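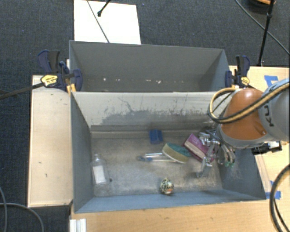 Handling Systems in Small Warehouses
Handout 2: Reviewing a bin-picking kit
Module leader: Loukia Giannakopoulos
Issued April 2019

Purpose of this handout

Students are asked to read this handout before the seminar and to bring a marked copy. It sets out how a bin-picking kit should be reviewed on behalf of a buyer who has no robotics staff. The kit under review is the Skurkberg, supplied by Annan. The buyer is the parts store at Wuriscombe, which packs mixed orders of household and toy goods.

The review is to be written for the manager of the store, Yolandi Gumede. She has stated that she will read the first page closely and the remainder only if the first page gives her cause.

What is being offered

The Skurkberg is sold as a kit and not as a finished cell. The supplier provides a gripper, the mounting plate, a camera and its stand, the picking software and two days of training on site. The arm is bought separately. The bins, the clamps and the table are left to the customer, and the quotation gives no guidance on them beyond a maximum bin depth.

This last point has more weight than it first appears to have. In a trial of any length, bins are pushed by the gripper and by the arm's own reach over the rim. A bin that has moved a short distance is still in the right place to the eye of the operator, while the software continues to work from the old position. Reviewers should therefore record how the bins are held and whether the fixing can be removed quickly for refilling.

Terms used in the review

Pick: the gripper closes on an item and lifts it clear of the bin floor.
Transfer: the item is carried to the second bin and released inside it.
Drop: the item leaves the gripper at any point before release was ordered.
Double: two items are lifted together.
Refusal: the software finds no grasp and stops to ask for help.

The supplier's brochure uses "success" for what is called a pick above. The buyer pays for transfers. Any figure taken from the brochure must be labelled with the supplier's meaning, and students will lose marks for placing the two side by side without comment.

Choice of items

A trial set should hold 20 items drawn from the buyer's own shelves. Gönül Türkmen, who prepared the set for last year's group, recommends that it include the following:

- a clear bottle, with and without a label
- a boxed item with flat sides
- a brush, or another item whose two ends differ in width
- a small ball
- something thin that lies close to the floor of the bin
- a small block

Clear plastic is a known difficulty for depth cameras, and a paper label may give the camera enough surface to work from. The two cases must be reported separately. Small round items tend to roll when touched, and those that come to rest against a wall leave little room for the fingers. Where an item comes to rest in a corner, the reviewer should leave it there and record the refusal if one follows. Moving it by hand is a fault in the trial - a common one - and must be entered in the log.

Running the trial

1. Photograph the bin before the first pick.
2. Tip the items in from a carton. They are not to be placed by hand.
3. Run until the bin is clear or until three refusals occur in a row.
4. Note each drop and each double as it happens.
5. Repeat with the bins exchanged.

Scratches and worn patches on the bin floor should be noted. Bare metal reflects unevenly, and a kit tested only in a new bin has not been tested under the conditions at Wuriscombe.

Cost and support

Keabetswe Nkosi will present the costing at the seminar, with the Flimham kit as a comparison. Students should pay attention to the yearly software fee, the price of replacement fingers and the hours during which telephone support is answered. The Flimham quotation includes a second visit in August; the Skurkberg quotation does not.

Written work

Submit one page of findings addressed to Ms Gumede, followed by the trial log. State a recommendation in the first paragraph. Work is to be handed to Lizelle Molefe at the department office, in paper form, before the next seminar.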